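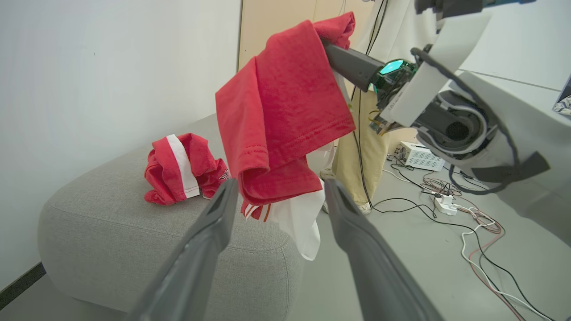

Robot club: laundry bench update

May 16, 2021

Quick one this month, finals are on and I'm typing between classes. Macarena Salcedo was supposed to write this but she has a lab report due, so you get me instead.

Where we are. Both arms run off one script now. Took all of April. Handing clothes from one arm to the other is the whole job this term, and it's still the thing that eats our evenings. One arm lifts and holds, the other comes in low with fingers open and goes for whatever is hanging down. Sounds easy. With a red shirt folded over on itself three ways it is not easy.

Red and white pile again, yes. We picked those colors in the fall and we're sticking with them until the end of the year so the runs can be compared. The other bag (the blues and greys) is in the cupboard, please leave it there!! Somebody mixed them two weeks ago and we lost a whole afternoon of recordings.

Numbers for the people who asked. Last full session was 100 tries at picking one piece off the ottoman and passing it across. 47 clean passes. The rest were mostly two pieces coming up together, or the second gripper closing on air. Before spring break we were at 14 out of the same 100, so nobody is complaining. Begoñe Campos has the log sheets if you want to see which pieces are worst. Anything striped does badly and we don't know why yet. Her guess is the edges confuse the part that looks for a hem. My guess is we don't have enough striped stuff in the training set. We have a bet on it, loser buys lunch.

Names. The two versions of the grasp code were getting called "old one" and "new one" and then there was a newer one, so they have proper names now. Lisero is the stable version, use it for demos. Levent is the one with the slower approach and the retry, use it for practice only. It still freezes sometimes if the first grab misses. If it freezes: red button, wait for the arms to settle, restart from the laptop. Do not pull the cloth out of the fingers by hand while the program is up. We had this talk in the fall and I don't want to have it agian.

Wrist cameras. Recalibrated on Thursday, both sides. If your clips from before Thursday look shifted compared to the new ones, they are. Don't mix them in the same folder. New folder is called Gader, old one is Mocanu, both on the shared drive. Label your clips with your initials and the run number, no more "test_final_final2" please.

Cables. Walk around the back of the ottoman and not through the front. Begoñe is going to tape the runs down properly next week, needs someone to hold the other end. Twenty minutes tops. Reply to this if you're free after last period.

Demo night. June, date to be confirmed, we're waiting on the school for the room. Plan is 2 short runs, one with a single shirt and one with a small pile, then questions from parents. Macarena does the talking, I do the laptop. We need one more person to stand by the stop button who will not wander off to the snack table. Also looking for someone to make a poster. Photos are on the drive, pick whatever you like, just run it past Macarena before it goes to the printer.

Clothes wanted. Old T-shirts, shorts, dish towels, red or white or both. Washed please. No zippers, no buttons, no hoodies with strings (the strings wrap around the fingers and then we're there with tweezers). Leave them in the bag by the club room door.

New members. Always fine, even this late in the year. You don't need to know how to code, half the work is putting the clothes back in a heap and pressing start. Come by on a practice day and watch a few runs first, wear shoes that close.

Dues for next year, haven't decided, will be in the June issue along with the summer hours. If you have a key to the club room hand it in to Begoñe before the last day of school, the office has already emailed her twice.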